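Robotics Clubs & Student Builds > Manipulation projects
Topic: two arms, one number puzzle – how are you splitting the work?

gripperkid_flost
Started this in June with the Flostville club and we're at the point where I want outside opinions. The task is a kids' wooden counting puzzle, the kind where a numeral tile locks to a tile with the matching number of things on it. Two arms, one tray, tiles scattered on the table. We've logged 348 demos so far and the policy is good at reaching and pretty bad at everything after that. The last bit of the drop is where it falls apart. The tile gets to the slot, catches an edge and rides up on its neighbor. Would you collect more demos or change the fingers?

tinwhistle
Fingers, no question. We burned a whole semester on data for our peg board and then swapped the pads and got further in an afternoon. What are yours made of?

gripperkid_flost
The pads are pretty worn, I'll admit that. The plan was to get to 3000 demos before touching any hardware, so that old and new data would match.

mossy_servo
3000?? For one puzzle? Please don't. We did ours with 200 and most of those were just the last inch of the insertion, started from all kinds of bad positions. Record the tile half in and crooked, then fix it. If your demos all begin with a tile lying flat on the table you're teaching it to pick things up over and over.

tinwhistle
I don't agree that 200 is enough with interlocking tiles, mossy. Yours were round pegs with a chamfer! These have tabs, so being a little bit rotated kills you.

mossy_servo
Fair about the tabs. I'd still spend the time on the last inch.

gripperkid_flost
OK, posting the wrist view because it might save some guessing. The other arm is up by the 2, and my near gripper has the 4 between its fingers, still flat on the table.

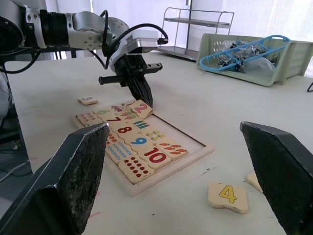 View from the near arm's wrist, puzzle partly filled, 3 and 4 still out.

cosen_lurker
Oh nice, the numerals are in a bunch of colors, that should help you. Question though – why is the tray at an angle? Our judges at the Cosen meet put everything square to the table and I'd want to train for that.

gripperkid_flost
We turn the tray between runs so it doesn't memorize one pose. Square is in there too, just not every time.

tinwhistle
See how the 2 is tilted up at the edge of the puzzle? That's your crooked start right there. I'd try having the second arm press down on the neighbor tile while the first one drops. Two arms is kind of a luxury, use it.

mossy_servo
Ha, so now you want more crooked demos too.

tinwhistle
I want crooked demos AND new pads. Silicone, 3 mm, cut a bit wider than the finger.

gripperkid_flost
I'll do a batch of tilted starts first with the old pads, then swap. If the numbers are bad I'm blaming both of you.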